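Gireo rugby stats app: a season and a bit with it

I keep the numbers for our second fifteen at Grellton, and until last spring that meant a clipboard, a biro on a string and a lot of guessing once it started raining. Tackles made, tackles missed, lineouts won, that sort of thing. I'd get home, try to read my own handwriting and type it all into a spreadsheet that only I understood. So when the club said it would pay for a proper app I was very keen, and I've been using Gireo ever since.

First impressions were good. You put your squad in once, drag them into position before kick-off, and from then on it's two taps for anything that happens: player, then event. The buttons are big enough for cold thumbs, and if you hit the wrong one you shake the phone to undo it. (Turn that off if you're the sort who jumps about when someone scores. I lost a conversion that way!) It doesn't need a signal either, so it copes at Ouali Park, where I've never had more than one bar.

The bit I like most is the tackle map. Every tackle goes on a little pitch, made ones in green and missed ones in red, and after a few matches you start to see things. We had it in our heads that we were leaking tries out wide. The map had a great red smear just inside our own ten metre line, right behind the scrum. We logged 188 tackles in one very long afternoon against Kovby and I reckon a third of the misses were in that one patch.

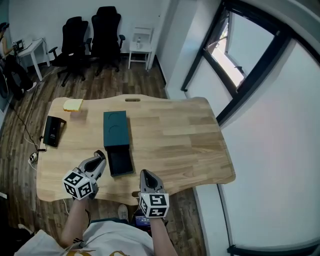

The coaches moved the blindside flanker a couple of steps in after that, and I'm not going to claim it won us anything, but the next few maps were a lot greener.

Now the grumbles. Kicking stats are thin. You get distance and whether it found touch, and that's your lot — no hang time, no note of who chased it. For a team that kicks as much as ours does, it's a real gap. Substitutions are fiddly too. With rolling subs you can have three lads going on at once, and by the time you've found the right screen there's been a scrum and a penalty and you've missed both. I now jot the changes on the back of my hand and put them in at the next stoppage.

The free version stops at 20 matches, and it doesn't warn you until you try to start the next one. The paid one is £100 a year for a club, with up to 300 players, so if you've got juniors and a women's side it's decent value. For one team on its own it feels steep.

Battery life is fine. Mine is usually down by around half at the final whistle, and it's not a new phone.

There was an update on 6th April which finally let you export everything as a plain spreadsheet, and that alone bumped it up a star for me. They say better kicking stats are coming in May. I'll add to this if they turn up.

Four out of five. I've still got the clipboard in the car.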